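Right, slide four — deep breath, sip of water, slow down. I always gabble this bit!

So I tell them we'd painted the Rastaddale reading room three times before anyone was happy. Pale walls, dark tables, that was the Womari scheme, and it cost us 471 pounds in paint (pause for the groan).
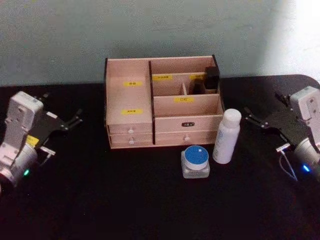
Slide 5: black tabletop, pale grey-blue wall

Ask for hands up — who'd have gone warmer? Then on to glare, and why I like a matt top for reading at. Mention the Mandovska swatch book, it's on the side table if people want a flick through. 10 minutes left by now, so skip the carpet story if I'm behind.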